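Tikirdale hand-held gripper kit and practice guide, quick review

Had the kit since April, writing this up fast before a shift so excuse the state of it. Short version: grippers decent, guide better. Most reviews skip the guide. Mistake. It's the bit I'd pay for.

What you get. Pair of grippers, cables, a printed booklet of rules for recording demonstrations. 30 pages, plain type, no marketing waffle. We do soft stuff mostly, hats, cloth, and soft stuff is where sloppy habits show up first.

Start empty, end empty

Rule one in the booklet. Every take opens with the fingers apart and nothing between them, and closes the same way. Sounds obvious. Go back through your old takes and see how many start with the thing already half grabbed. Ours were awful. It also wants a look at the pads before each session, fluff and threads off, screws checked. We now do pads first thing and again after lunch. 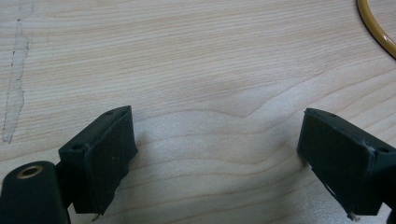 Xóchitl Robles thinks the empty start should be longer than the booklet asks for, a full slow breath, or people learn to rush it and you may as well not have the rule. Fair. We've gone with her version and takes are a bit longer, no great harm.

Table rules

Next section is the work surface. One task's objects on the table, nothing else. Mark where things start. Cables away from the hands, behind the wrist, never across the object. I'd have liked a diagram, the wording on cables took me three reads and I still think the second paragraph contradicts the first one.

Both hands get logged, even when only one is working. Idle hand stays low, still, not resting on the object. Hard habit to get into. You want to scratch your nose. For hats the booklet says pinch the edge and keep the crown out of it, and don't use your knuckles to help. If the gripper can't do it, then the take is a fail and you mark it a fail. Strict but right.

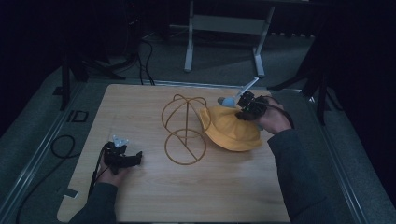 Wouldn't agree on the idle hand, Rutilio Villaseñor wrote under my first draft of this: if a person would naturally steady the stand with it then let them, otherwise you're teaching the robot a manner of working no one has. I see it. Still sticking with the booklet for now, two-handed tasks get there own sheet and he can put it on that.

Cloth

Best chapter. Cloth twists, and once it's roped up between the pads you can't tell much about where the edges went. Rule is: twist it on purpose or not at all, and write down which. Accidental twist, put it down, let go, start again. Don't unwind it in mid air and carry on. We had 380 takes to sort with this and the keep or bin arguments stopped pretty much the same day. Check the pads again after, fabric sheds.

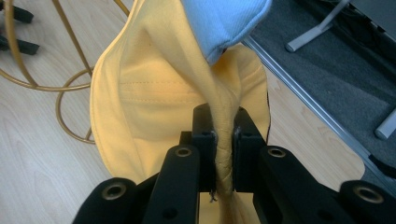

Gripes

Labelling chapter is thin. Tells you to log fails but gives you no list of reasons, so everybody makes up thier own. We borrowed the list from the Solís booklet, which is worse on everything else. No index either. And the bit about sessions over 1,000 takes is one paragraph, come on.

Cable strain. Grippers tug at the wrist by late afternoon. Booklet says to take breaks, doesn't say how often. Should.

Worth it?

Yes if you've more than one person recording. On your own, maybe just get the booklet if they'll sell it seperately, I've asked, no answer yet. Will update when they reply.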